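README – open day recordings, two-arm bench

Last edit 2024-04-15, Lizelle Joubert. Text only cleaned up a bit, the data is the same as before.

What this is

Recordings from the two-arm bench at the Castemmont open day. Visitors drove the arms in the morning, staff drove in the afternoon. All of it is in one folder tree. If you were there and want your own run, go to "Finding a run" further down.

Not a benchmark. Please don't quote success rates from it. Half the drivers had never touched a leader arm before and it shows – long pauses, lots of opening and closing on nothing, a few runs where both arms go for the same thing and then both back off.

Where and who

Zusum lent the hall, Sandberg did the power and the network. Bench and software are ours (Flurnum group). Questions to Lizelle, not to the front desk at Castemmont, they have been very patient already.

The tasks

Kept simple as people only had a few minutes each.

sort – short small pieces and slim sticks on the table, get them apart, pieces to one side and sticks to the other. Either arm, any order. No set position for the end.

cloth – pull the cloth out flat from wherever it has ended up. Harder than it looks. Most visitors pinch the middle and lift, which just gives you a smaller heap higher up.

handover – pick with one arm, pass to the other, put down. Only staff and the keener visitors did this one.

We didn't tidy the table fully between drivers, the queue was too long. So a sort run can have cloth in it, and things left over from whoever went before. Treat start states as messy. If you need clean resets, use the July set instead.

Table cover

Printed cover for all runs, the floral one. On purpose – plain tables make life too easy for the segmentation people. It does confuse a detector now and then (flowers get boxed as objects, mostly the small orange ones). There's a mask for the cover in extras/ but it was drawn by hand and drifts a little in the late runs after somebody leaned on the bench.

What's in a run

Each run folder has:

joints.csv – both arms, left columns first
grip.csv – opening for each gripper, 0 closed
view_fixed – video from the fixed camera
notes.txt – whatever the person on the clipboard wrote down, can be empty

Nearly 2,000 runs in total, counting the very short ones. Anything under 3 seconds is somebody letting go of the leader by accident; the loader skips those unless you tell it not to.

Finding a run

Visitor runs are numbered by the ticket you got at the door, then a letter if you had more than one go. Staff runs start with s. No names anywhere in the files, and the hall can't be seen over the walls of the bench. If you lost your ticket, write with the rough time and we'll have a look, no promises.

Known problems

– Clocks: joints and video are out by a frame or so in the first hour. Fixed after the coffee break. Haven't gone back to correct the early ones.
– Right gripper reads slightly open when it is shut. Offset is in calib.txt, apply it yourself.
– 18 runs have no grip.csv at all. Listed in missing.txt.
– Left and right are from the driver's side. Somebody swapped them in the notes for most of the handover runs, so trust the csv and not the notes.
– The task label is what the driver was asked to do. Some did somthing else.

How to load

python load.py --root path/to/data --task sort

Needs numpy and nothing fancy. Add --short to keep the tiny runs. --task all works but is slow, go and get a tea. Windows paths with spaces in them break it, sorry, will fix.

What we'd do differently

More leaders, for a start. One pair meant everyone stood about. And a practice table beside the real one, so the first minute of every visitor isn't spent working out which hand is which. The children were quicker at this than the adults by the way, several parents had to be told to let them finish. Also a sign saying the arms stop when you let go – we must have said it all day long, and people still held on for dear life when they wanted to stop.

The talk at lunch wasn't recorded. Slides are with Sandberg.

Use

Fine for teaching and research, say where you got it. For anything else ask first. Please don't re-upload the videos on there own, keep them with the joint data and this file.

Changes

v2 – fixed ticket numbers in the afternoon block, added missing.txt, took out duplicate folders
v1 – first upload, straight off the bench machine

Still to do: sort out the clocks, redo the cover mask, check the handover notes against the csv

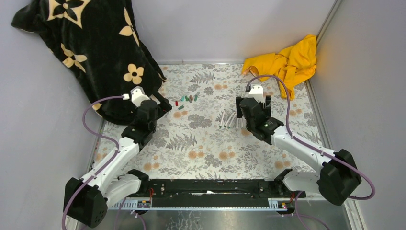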